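## 4. Setting up your first catalogue

Now for the fun part! Hudel lets you list every little thing you own, swap or sell, and once the first few entries are in, the rest fly by.

1. Open **Collections** and tap **New**.
2. Type a name. Short ones look best in the side list (the limit is 60 characters).
3. Pick a group. For small things like hair bows and beads, *Accessories* works brilliantly.
4. Tap **Add item**, then fill in the colour, size and notes.
5. Press **Save**.

**Note:** Each collection holds up to 200 items. When you reach the limit, start a second one and link the two under **Family**.

**Caution:** Deleting a group also deletes the items in it. Make a backup first (see section 7).

You can attach pictures too, three to an entry:
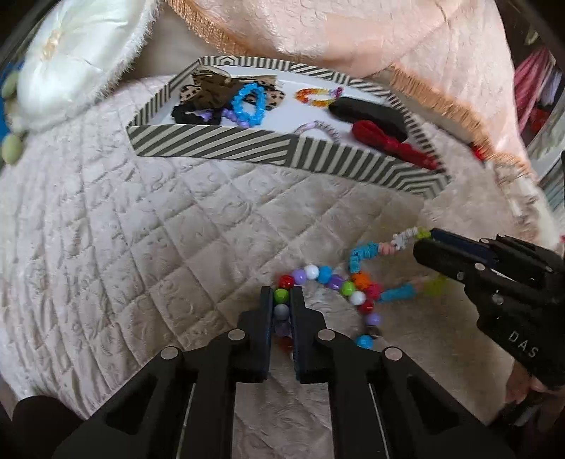
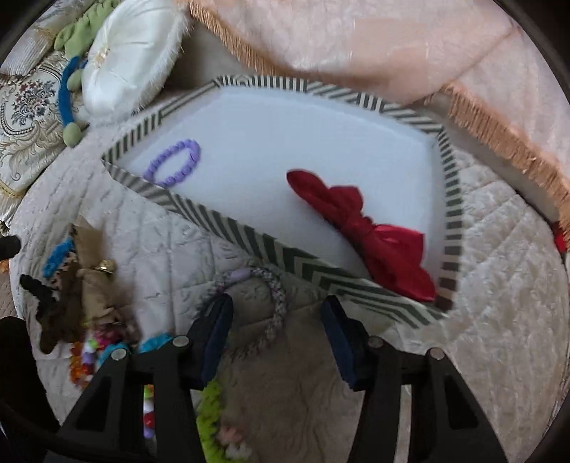
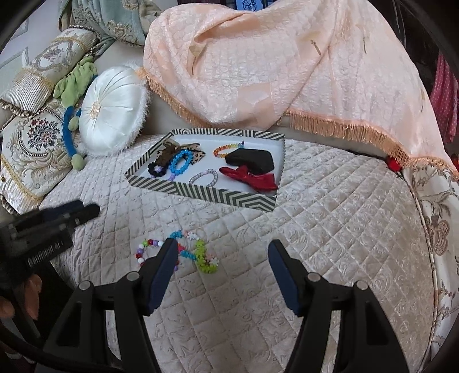

6. Choose a cover by holding your finger on a picture until the star lights up.
7. Add tags, with a comma between each one. Spelling matters, so "grey" and "gray" end up as two separate tags!
8. Tap **Share** to send a read-only list to a friend. Maarja Rätsep's swap list, under **Samples**, is a lovely one to copy from.

Printing labels is covered in section 5.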